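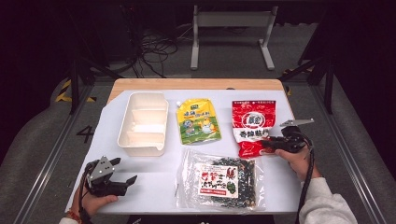 [packline-talk] Re: grippers on the sampler line?
From: Tomoyo Miyazaki
Date: September 2022

Hi Charmaine and everybody,

Sorry I went quiet, we had a rush on the holiday sampler orders and I was asleep on the couch by eight most nights. But I read your message twice and I want to answer properly, seeing as I'm the one who brought up the grippers in the first place and then vanished.

Charmaine Mkhize wrote:
> Tomoyo, you mentioned in passing that they've got you packing
> with grippers in your hands now instead of with your fingers.
> Can you say more? Our site (Gilum, the cookie and cracker side)
> has been told the same thing is coming in December and all we
> have is a one-page flyer with a smiling robot arm on it.
>
> What I'd like to know is:
> how are you paid while you do it, is there a rate,
> does it hurt your hands, and do people feel like they are
> training the thing that takes their job? That last one is
> what everyone asks me in the break room and I don't have
> an answer for them.
>
> Also, who got picked, and could they say no?
>
> Charmaine

OK, so some background for the people who don't know our place. Unnithan is a contract packer out in Drukholm. We do mixed snack assortments, a lot of imported stuff, and every customer wants a different mix. One week it's seaweed peas and spicy things in red bags, the next it's fruit pouches for kids. That's why it was always done by hand! A regular machine wants the same bag all day long, and we change over so often that you'd spend your whole shift setting it up.

The system they bought is called Plerik. The part I work on is the teaching side. You hold one gripper in each hand, black ones with a cable coming off the back, and you do the job with those. Pick up the bag, set it down, next bag. The gripper keeps track of how you moved and when you squeezed, and that's supposed to become the examples the arms learn from. I'm sure there's more to it but that's as much as I got from the training day, and the donuts showed up halfway through so I may have missed some.

The first thing I'll tell your people is that it feels ridiculous. I've been packing for a long time and I can do a tray without looking. Day one with the grippers I was like a kid with oven mitts on. A stiff glossy bag is easy enough, you pinch a corner and up it comes. The clear crinkly ones are a pain, the plastic folds away from you and you end up chasing it across the table. And the pouches with a cap in the corner are heavy at one end, so they swing. My advice is grab them low and go slow. They want slow anyway. If you rush, you end up throwing half of it out, and then you get to do it over.

So, your questions.

Pay. Regular hourly plus a small add-on for the teaching shifts. We had to ask for the add-on. It wasn't in the first version they showed us, so ask EARLY, before the schedule goes up. Get it in writing too, with what happens to it when the teaching is done. We forgot that part and now we're arguing about it.

Rate. There wasn't supposed to be one. Then about three weeks in, a number showed up on the whiteboard, 300 picks a shift, and a while later somebody wiped that off and wrote 500. I don't know if you've tried doing 500 careful picks with a thing the weight of a hammer in each hand, but it is a different day from 300. We complained as a group and it went back to 300, with a note that it's "a guide." Fine. I call it a guide too, and I stop when my wrist says stop.

Hands. Yes, it hurts, mostly the forearm and the base of the thumb. Fingers are fine, oddly. What helped me was getting the table set to my height and having the cables routed down and away so they weren't dragging on my wrists. Also we switch off every 2 hours now, and that made the biggest difference of anything. Before that I'd go home and couldn't open a jar. If your flyer doesn't mention breaks, that's the first thing I'd bring up.

Who got picked. There were 12 of us on the sampler line and they asked for people to sign up. Four did. I was one of them, partly out of nosiness and partly for the money. Two more got "encouraged," and one of those told the supervisor no thank you and went back to labeling, and nothing bad came of it that I know of. So yes, at our place you could say no. I would not assume that's true everywhere.

And then the break room question. I've gone back and forth on this so many times. Some shifts I think, well, of course I am, what else would I be doing? They aren't paying me to wave bags around for fun. Other shifts I watch the arms try a new mix and drop the same pouch over and over, and I figure I'll be retired first. Both of those are just my mood, though. What we've got on paper is a promise of no layoffs on the line through next year. After that it says "to be reviewed," and you can read that as well as I can.

What has changed already is smaller and I don't see it on any flyer. We used to stand across from each other and talk all shift. On the teaching side you're at your own table with a black curtain around you and a number on the floor, and you can't really chat because you're concentrating on the bag. I miss that more than I expected to. My friend on labeling and I have started taking lunch at the same time just to catch up – it took a form and a signature to arrange, if you can believe it.

The other change is who gets asked things. When the arms mess up, the tech comes over and asks us how we'd pick that one up, and then writes down what we say. In all my years there I had never had someone write down how I pick up a bag! I did like that, I'm not going to pretend I didn't. But then it made me think that if what I know is worth writing down, it's worth something on the pay stub, and that's the line I've been using in meetings. Feel free to steal it.

If anybody else on the list has been through this, especially with soft bags, please chime in. I'd love to hear from someone who's past the teaching part and can tell us where the people ended up. I've only heard rumors, and they go both ways depending on who's telling it.

Charmaine, if you want, send me the flyer (smiling arm and all) and I'll mark it up with what I'd ask. I can scan our agreement too once I find where I put it. It's in the kitchen somewhere, probably under the seed catalogs.

Take care of your thumbs,
Tomoyo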